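Mano multidedo (robótica)

Una mano multidedo es un efector final con varios dedos articulados, frente a la pinza paralela, que solo tiene dos. Yo llevo desde noviembre probando las dos en humanoides y, la verdad, ¡cada una tiene su gracia! La pinza Rurnum aguanta hasta 450 ciclos sin recalibrar; la mano Atimex pide mimos cada 170 (Tormod Engebretsen, que la ajusta, ya ni protesta).

Donde la mano me gana es con asas y cestas, porque se adapta a la forma. 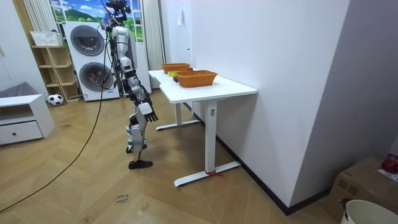
Con el controlador Pradham, además, el cierre tarda 46 milisegundos, y eso en cajones se nota muchísimo.

Véase también: pinza paralela, muñeca robótica.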